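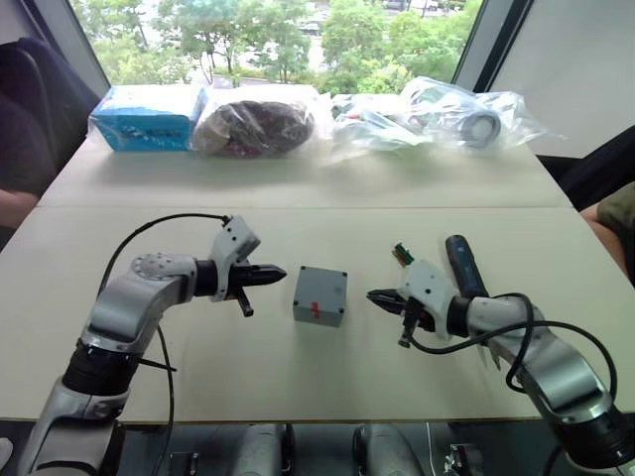 Figure 3. Worktable with the gray enclosure near the center seam and packaged goods along the far end.

3.2 Work surface and staging of goods

The study looked at how small packaged goods and small hardware share a single table over a working day. The table has a white top made of two pale panels that meet in a straight seam (Figure 3). We kept the seam uncovered. In early trials a sheet of paper was taped over it, and people placing items began to treat the paper's edge as a boundary, so the paper was removed and those trials were dropped from the analysis.

Packaged goods were staged in a row at the far end, in front of the window. The near part of the table was kept for the item being handled at the time, in Figure 3 a small gray plastic box with a screwed-down lid. We refer to this item as the enclosure. The row contained items of different kinds on purpose. A cardboard box in clear plastic wrap has flat sides and keeps its place when a neighbor is pushed against it. A clear plastic bag takes the shape of whatever is inside it and leans on whatever is next to it. Both kinds are present at the left end of the row in Figure 3, a light blue wrapped box with a bag beside it holding something dark brown and rounded.

Goods came from two suppliers, Brodero and Vinau, and were used in the packaging in which they arrived. Nothing was opened or relabeled. Before each session the row was set out from a printed list, starting at the left, and the person setting it out initialed the sheet. The layout in use for the main sessions was fixed on April 5, 2024, and was not changed afterward except to replace torn bags.

3.3 Spacing and depth

The table was divided on paper, with no marks on the surface, into a far zone and a near zone. The depth kept clear between the two zones was 300 mm. A shorter distance of 40 mm was tried first, following the practice at the Phùng packing room, where space is tight and the goods are nearly all boxes. It worked poorly with bags. A bag that slumped forward would reach the near zone, and the session had to stop while it was set upright again.

Spacing within the row was left to the person setting it out. We considered fixed gaps and decided against them. In the packing rooms we visited, goods are pushed together until they stand up by themselves, and a row with even gaps would have been unlike anything found there. The cost of this choice is that the position of any one item varies from session to session, more so toward the right end, where small differences add up.

3.4 Placement records

A placement was recorded each time an item was set down and released. The main sessions produced almost 1000 placements. Of these, 699 were kept. The rest were removed for one of two reasons — the item was moved again before its position was written down, or the record sheet did not say which item had been placed. Sơn Tô checked the sheets against the session notes in August and settled the unclear cases.

For each placement the sheet gives the zone, the neighbor on either side, and whether the item stood or lay flat. Orientation was recorded only for boxes. We tried to record it for bags as well, but two people looking at the same bag often disagreed about which side was the front, and the column was left out of the final sheet.

The enclosure was treated separately. Its position was recorded by its distance from the seam, measured to the nearest side of the box with a Horach steel rule. The lid stayed closed in all sessions, and the contents play no part in the results given in Section 4.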